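Students put humanoid to work on the fridge job

News, November

A student team at Groltitz Technical College has started work on its entry for the Prastarar Cup, a contest in which robots have to do ordinary household jobs. The team has picked the fridge task, which involves moving fruit between a refrigerator and a basket on a nearby table.

The robotics club took on the project at the start of term. Members come from the electronics, computing and mechanical courses, and first years are allowed to join as long as they have passed the workshop safety test. Sessions begin at 4 pm and the room has to be locked by 8.

The contest rules give each team a fixed space with a refrigerator, a table and a basket. Fruit has to be handled without being dropped or crushed, and points are lost if the robot knocks the furniture. Teams may choose how their robot is controlled during the early rounds, but in the final it must work without any help from a person.

Most of the club's time so far has gone on arm movement. The upper compartment of the refrigerator is well above the table, so the robot has to lift its hand high and then open its fingers close to the fruit. 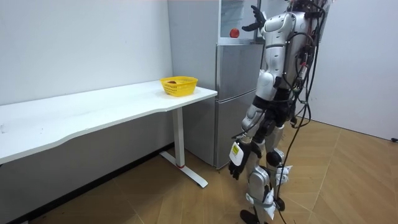 Trial runs and scoring

The club keeps a log of every attempt. It has 658 entries to date, and 200 of those were made in the first fortnight, when members were still working out where the robot should stand. Each entry gives the starting position, the fruit used and the reason for stopping the run. Of the most recent 102 runs, more than half were stopped by the operator before the hand reached the shelf.

Diễm Phan, a second-year computing student who leads the software group, said the figures were less bad than they sounded.

"We stop it early on purpose at the moment," she said. "If the hand is coming in too low we don't want it to carry on and hit the ledge. We write it down, change the angle and go again."

She said judging distance inside the compartment had taken longer than expected. The walls and shelf are pale and give the software little to work with, while the fruit shows up well. The group has been testing with fruits of different reds placed apart on the shelf, one dark and wrinkled and the other brighter and smoother, so that the program does not learn to look for a single colour.
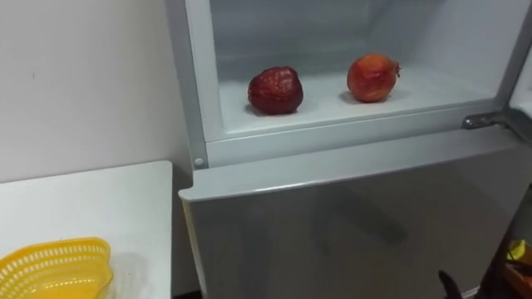

Fruit on the shelf

Phan will present the group's results at the college open evening and is writing the technical report that has to go in with the entry. The report counts for a fifth of the marks in the first round.

Money for the project came from Steltton, a local engineering firm, which gave the club £2,959 for parts and travel. The club has spent most of it on replacement cables and a second set of finger joints. The firm's staff have also offered to look over the report before it is sent in.

The first round will be held in the Leung Hall in the spring. Teams get two attempts at their chosen task, with the better score counting, and will be told on the day which fruit they are to use.

Students who want to join the club should leave their name at the workshop office. No experience with robots is needed, and the software group is short of people who can write Python.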